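Halvorsen Draining Basket for Pulses and Grains

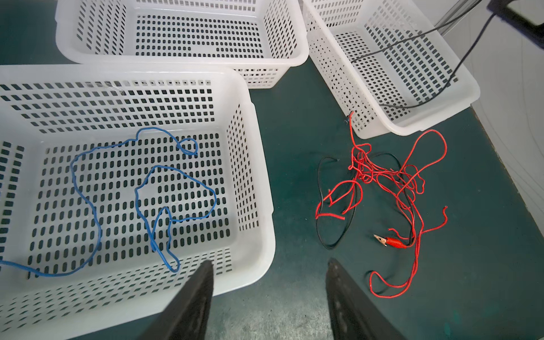 Dirker Kitchen Supply – Catalogue Issue 5, p. 77

The Halvorsen is a deep draining basket for cooked chickpeas, beans, barley and rice. It holds 2,000 g of cooked pulses and fits inside the Vudolus stockpot, so the contents can be lifted out and the cooking water kept for soups or dips.

Material: white plastic
Perforation: slots
Rim: thick, raised
Dishwasher safe: yes

Soak dried pulses before loading and fill to the marked line only, as chickpeas swell during cooking. Small red lentils will pass through the mesh – use the Prilberg fine liner, sold separately.

Rinse before first use. Do not use with non-stick pans.

Next delivery expected in August. Spare handles can be ordered from the parts page.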